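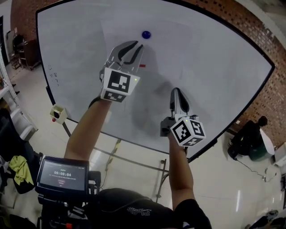 The film Gagnon has had five release dates, which is two more than it has car chases. It was going to open in June, then in a different June, then at Christmas, then on a spring weekend that turned out to belong to a talking dog, and now it is going to open when it opens. Release planning still happens in pen. A whiteboard in front of a red brick wall, smudged grey where things have been rubbed out, with a few black scribbles over on the left and what looks like a smiley face among them, is as good a portrait of the film calendar as any spreadsheet. The smudges are the interesting bit. You can never quite read them, but you know something used to be there, and that someone probably booked a billboard on the strength of it.

I should say that I am looking forward to Gagnon. I have been looking forward to it for so long that I have forgotten why. There is a lighthouse, I think. There is a man who comes back to a village where everyone believed he was dead, and he is annoyed to find they had got on with things. The trailer had a cello in it. Then there was a second trailer, with the same shots in another order and the cello replaced by drums, and a third in which the release date at the end had been replaced by the word "Soon".

"Soon" is a wonderful word in the film business. It commits you to nothing. "This summer" can be held against you and "only in cinemas" has been held against practically everybody lately, but "Soon" just sits there looking hopeful, like a dog outside a butcher's.

Briltska, the company behind the film, has put out a statement each time. Read in a row they make a decent short story. The first was sorrowful and spoke of difficult times. The second was proud, and said the film deserved to be seen by the widest possible audience, as if the previous date had been chosen to keep people away. By the fourth they were down to two lines and a thank you for our patience, which had not been offered. The fifth came out late in the evening, when announcements go out that would prefer not to be read.

To be fair, everyone has been at it. For a year and a half the big studios shuffled their films about like guests at a wedding where two of the tables have fallen out. If one spy picture moved, three comedies had to move out of its way, and then the animated thing about vegetables panicked and jumped to a week nobody wanted. The smaller films moved last and furthest. A large release goes where it likes. A film like Gagnon has to find a gap between large releases, and the gaps kept closing.

There is an art to this and I have grown rather fond of it. You don't open against a superhero. You don't open the week after one either, as the superhero will still be there with his feet on the furniture. You can open something sad opposite something loud, on the theory that couples will argue in the foyer and split up. Horror goes anywhere. Anything with a corset goes in the autumn, so that people voting for prizes will remember it, and anything with a shark goes in the summer, so that people on beaches won't be able to forget it.

Gagnon's trouble is that it doesn't belong to any of those families. It is sad, but there are the car chases. It has period costume, but only in the flashbacks, and by all accounts the period is 1994. Each new date seemed to come with a new idea of what it was. In its first June it was a thriller. At Christmas it became a tale of homecoming, with snow on the poster (there is no snow in any of the trailers). For the spring it was "a love story", and the poster showed two people leaning on a wall. I would happily see all of these films. I suspect they are going to show me a different one.

Then there was the festival. Travositz is a small one, held in a spa town where the water tastes of coins and the main cinema has 12 rows and a pillar. It had Gagnon down for its closing night, lost it, announced it again and lost it again. The printed programme kept the page. You could turn to it and find a still of the lighthouse, a running time and a paragraph promising "a finale you won't forget", with a sticker over the top advertising a documentary on bees. I saw the bees. They were very good, and they had turned up.

The fans have coped in the usual way, by becoming unbearable. There is a forum devoted to the film, which is impressive for something hardly anyone has seen, and it has divided itself into two camps. One believes the delays prove the film is a masterpiece being protected from a careless world. The other believes the delays prove it is dreadful. Neither has been much interested in the theory that the delays prove there was a delay. When a cinema chain's listings page showed Gagnon for a single afternoon, under a title card with no picture, the thread ran to six pages before tea, and two people claimed to have bought tickets. One of them had bought tickets to the dog.

Dorell, which is distributing the film here, is said to be choosing between cinemas and sofas. I have no strong feelings, provided it chooses. I would rather see a lighthouse on a large screen than on the one in my kitchen, but I would also like to see it before the cast are old enough to play their own parents. The lead has made three other films since finishing this one. In the most recent he has a beard and a different accent, and he has been asked about Gagnon in every interview with the wariness of a man being asked about a cousin who owes people money.

His answers have shortened along with the statements. He used to call it the hardest thing he had ever done. Later it was something he was very proud of. Last month he said, "Oh, that," and smiled, and the interviewer moved on to the beard.

As of December 4, 2021, the official page lists the film as "Coming soon". The small print underneath still says June, though not which one. I have put it in the diary in pencil, on a page I had to rub out first, directly above the dentist, who has also moved me twice.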